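Colombo Small Storage Project – progress note, 20th January 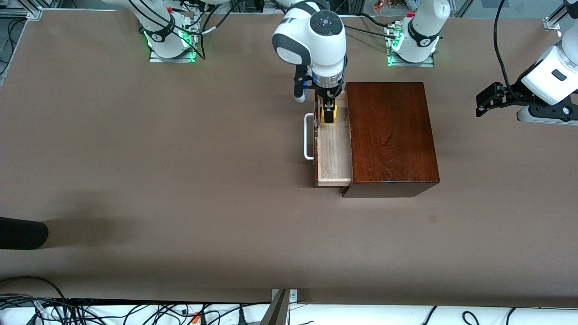
The dark reddish-brown cabinet with its drawer pulled partway out.

Dear Masanobu Takeda,

Thank you again for your patience, and for the 800 you released in August! We have spent 400 of it so far, mostly on cabinets from Plesier. I'm very fond of this one – the glossy top is lovely, and the pale, unfinished drawer interior will get felt lining next month if Skireck delivers.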